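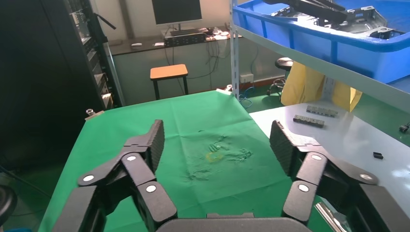
The Workroom at Dornley: Photo Gallery

Welcome to our gallery page. My name is Stamatia Kalogeropoulos and I look after the workroom on the ground floor in Dornley, together with my colleague Morven Haldane. In November we put the room in better order, and many people who used to work here have asked how it looks now. English is my third language, so please forgive small mistakes. If you find a big one, you can write to me and I will repair it.

The room has 446 square feet. Before this year it was used for storing paper, and the floor still has marks from the old cabinets. We moved in with two tables and the shelving, and the rest came later.

The green table
We cover this table with a green cloth, and it is held at the far corners with small metal clips. The cloth was bought as one long piece and Morven cut it with kitchen scissors. I have ironed it two times. It gets wrinkled again very quickly, and I do not plan to iron it a third time before spring. There is also a mark in the shape of a ring near the middle. I tried soap and then lemon juice, and I would be thankful for other advice.

The gray bench
The bench stands next to the green table and we keep it for small parts. The rule is that each person puts the parts back in their tray before going home. The rule is followed by most of us on most evenings. In the first weeks we had this bench by the door, but people left their coats and lunch bags on it, so we carried it to the present place.

The shelves
The shelving unit is white metal and was delivered by Setiawan in flat boxes. It took the whole afternoon to build, mainly for the reason that we had put one post upside down and had to open everything again. The price was 1178 with the delivery, and for this we received also a spare set of feet, which are now in my drawer.

The blue bin
Mechanical parts go in the large blue plastic bin on the shelf. Before, we had them in cardboard boxes from Meken, and the bottoms of these boxes became soft. A plastic bin is heavier to lift, so please ask a second person to help when you take it down. I would like to have one more of the same size, but the shop has only red ones at the moment. Morven says red is fine. I am still thinking.

The yellow fabric
The yellow fabric hanging under the shelf was left over from the curtains in the Skustura building. I like this color in winter, when it gets dark outside already at 4:30. It collects dust, so we take it outside and shake it.

The computer desk
The long dark desk is against the wall, and you can sit there to write your notes or look for a drawing. Please do not put drinks on it. Papers which stay there more than two weeks will be moved to the folder on the windowsill, also when they look important. We do not throw anything away without asking.

Labels
Morven printed nearly 76 labels for the drawers in the corridor. The letters are large, because not everybody brings their glasses. Some of the labels are already wrong, as we changed the order of the screws after printing. If a drawer says "washers" and you find hooks in it, this is known.

What we still want to do
The lamp over the door makes a noise and must be changed. We also need a good broom, a second waste basket and something soft to stand on in front of the bench. If you have such a mat at home and it is clean, we will gladly take it.

Visiting
You are welcome to come and see the room in the morning, between 9:00 and 11:30. Ring the lower bell, the upper bell belongs to the neighbors. If you have older photos from the time of the paper storage, please bring them with you, and I will scan them and add them to this page.

Stamatia Kalogeropoulos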